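The Week I Rewrote the Segmenter (Again)

April 18, 2020

If you've been reading along since the winter, you know that the code that chops our cloth recordings into pieces has been my personal thorn. I wrote the first version in one evening, with a cup of tea going cold next to me, and I was so proud of it that I showed it to Victor Chege before it had even finished its first full run. He was very kind. He asked what happened when somebody held a shirt by one corner and just thought about it for a while, and of course my lovely little script called that three separate grasps.

The old version only looked at one thing, which was how wide the jaw was open. Jaw closes, segment starts. Jaw opens, segment ends. On a mug that works beautifully. On cloth the width hardly changes between holding one thin layer and holding nothing at all, so the signal sits right down in the noise and flickers. We have 200 recordings in the Ornthorpe set (that's our name for the soft goods folder, after the town where Ok-hee Chae grew up), and I'd say the flicker bothered me in nearly every one I opened.

So Ok-hee and I sat down on a very long call and agreed to bring the video in too. The new segmenter takes the jaw width, the wrist motion and a rough cloth mask from the head view, and it has to decide which of four states it's in: free, pressing, holding or releasing. Pressing is the new one, and I'm very fond of it already! Before, all the time spent pushing down into a heap of fabric was lumped in with free movement, and the policy we trained on that learned to hover politely over the laundry like a guest at a buffet.

These are the views I kept going back to while I was tuning, first a corner held up, then the gripper pushed into the blue cloth, then the gripper over the green sheet.

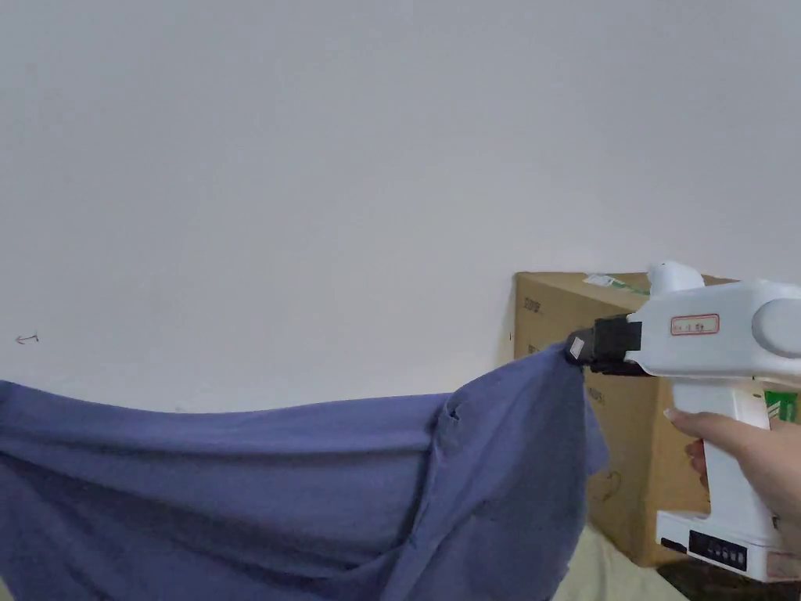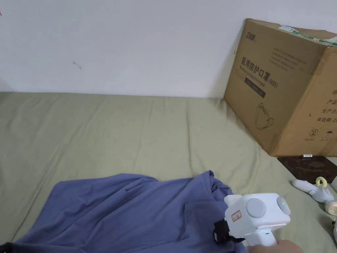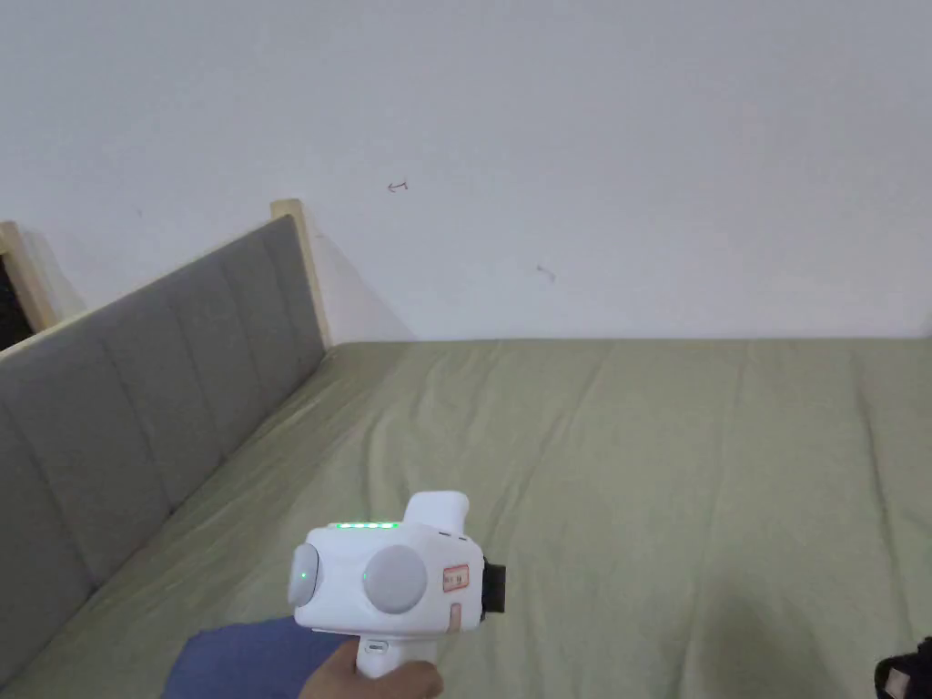

What changed in the code

The biggest change is that a state can't flip on a single frame anymore. It needs 5 frames in a row that agree — Eun-seong Seo suggested this back when I was still too stubborn to listen — and that alone took care of most of the flicker. The mask was harder. It's just color and a bit of smoothing, and it worked fine until a sleeve close to the color of the cloth wandered into view, and then it cheerfully reported a great deal more cloth than there was. I ended up masking out the arm first, which costs us 18 milliseconds a frame, and I can live with that for something that runs overnight anyway.

I also moved all the thresholds out of the script and into one settings file, with a comment by each one saying who picked it and why. Ye-rin Noh has been asking me for that since forever. Sorry, Ye-rin, it's there now, and it's even in alphabetical order.

Releasing is still shaky. When the cloth slides out slowly the segmenter hangs on to holding for too long, and I have a half-baked idea about watching the mask's top edge that I want to try next, once I've caught up on sleep and answered Ok-hee's last four messages.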